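The cord drawer, finally

Posted by Gwawr Gronow, November

Quick one, dinner's in the oven and I have 15 minutes.

So the cord drawer. If you've been reading a while you know about the cord drawer. Third one down in the desk, the one that hasn't shut properly since we moved to Hurbridge. I said I'd do it in the summer. Did not do it in the summer. Did it last night instead, starting at 9 pm like a sensible person.

Rule one this time: one thing at a time on the big table. Last time I tipped the entire drawer out and then had to eat breakfast around it. So, power strip first, and the little white plug adapter with it, everything else stays in the drawer till those are dealt with. 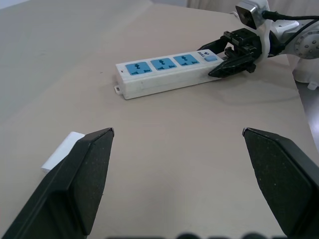 The old BULL strip. Three sockets, one switch, a bit gray these days.

I'd forgotten I liked this one. Light blue sockets, which is such a cheerful thing for a power strip to have. It's a bit scuffed but plastic scuffs, whatever. The openings are the kind that take a few different plug shapes, and that was the whole reason I hung on to it when we were getting visitors with chargers from all over. Adel used to turn up with a bag of them.

It's got a little mounting tab on the end with a hole in it too. Never once used it. Six years of that strip sliding around behind the desk and I could of screwed it down the whole time.

Things I asked myself, out loud, to the annoyance of everyone in the house:

Do I know what it's for? Yes.
Would I buy it again? Probably.
Is there another one already plugged in doing the same job? Also yes. Hmm.

Kumudini says a spare strip is never a spare, it's just waiting for December. She has a point, the tree lights alone. And Ewan wants one for the sewing corner, although Ewan wants one of everything for the sewing corner.

The adapter was harder. Small, white, no memory of buying it. I have a feeling it came back with us from Kaltville, but I have that feeling about half the drawer. It's so tiny it always ends up right at the bottom under the phone cords, and then I go and buy another one for $2 and then I have two. Then three.

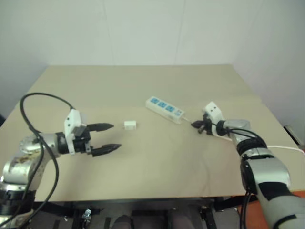 What's staying and what's going

Power strip stays. Going to wipe it down, wrap the cord in one of those velcro ties (pack of 60, I will be using them until I die) and put it on the shelf in the hall closet instead of back in the drawer. A strip that size was most of the reason the drawer wouldn't close, I think.

Adapter stays too, but in a jar. All adapters in the jar from now on. If the jar is full, no more adapters. Ravindran suggested this ages ago and I ignored him, so fine, credit where its due.

Still to go: phone cords, the bag of mystery chargers, and whatever that gray brick is that weighs 200 pounds. I'm giving myself until the end of the month. Anything I can't match up goes to the electronics bin at the recycling place, no arguments, not even from me.

If anyone has a trick for labeling cords that doesn't peel off after a week I'd love to hear it. Masking tape has failed me. So did the bread tags, they just snap.

Oven's beeping, gotta run.

Filed under: Home, Small Messes, Drawers of Shame

Last updated in November, fixed the bit about the jar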